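Listard toy library to move into former Leinonen store in July

The Listard Toy Library will move into the former Leinonen furniture store in July, giving it more than twice the floor space it has now and room to open on weekday evenings for the first time.

The library lends toys, board games and puzzles to families on a card, much as a public library lends books. It has operated from two rooms above the town pool for nine years. Parents with strollers have had to use a freight elevator at the back of the building, and the shelves have been full since last fall.

"We were turning away good donations every week," said Xinyi Zhong, who runs the library. "There was no place to put them."

The town council approved the lease on Tuesday. It runs for five years, with an option to renew, and the rent will stay the same for the first two. The library will take the ground floor only. The upstairs showroom is still being offered to other tenants.

According to figures presented at the meeting, the library made 3,512 loans last year to 456 member families. Puzzles for children under six went out most often, followed by train sets and outdoor games. Membership costs $35 a year and the price will not change with the move, Zhong said.

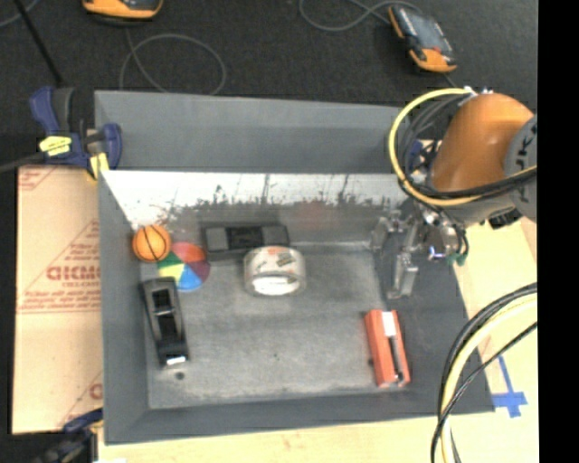 Returned toys are checked for missing parts and cleaned before they go back out. At the pool building this has been done on a folding table in the hallway. The new site has a former stockroom with a sink, and that is where returns will be handled from July on.

Opening hours will also change. The library is now open on Saturday mornings and one weekday afternoon. After the move it will add two evenings, with the last loans at 7:30 p.m. The council asked for the later hours as part of the lease – several parents who work day shifts had written in to request them.

Vilmos Fodor, who owns the bike repair shop next door, told the council he supported the plan but was worried about parking. The lot behind the building is shared by four businesses and fills up on Saturdays. The council agreed to mark three spaces at the north end for short stops of 20 minutes or less, and will look at the lot again in the fall.

The library will close for the last two weeks of June while the shelves are moved. Anything due during that time can be kept until the new site opens, and no late fees will be charged. Members do not need a new card.

Toy donations are on hold until the move is finished. Families who want to join before then can still sign up at the pool building during regular hours.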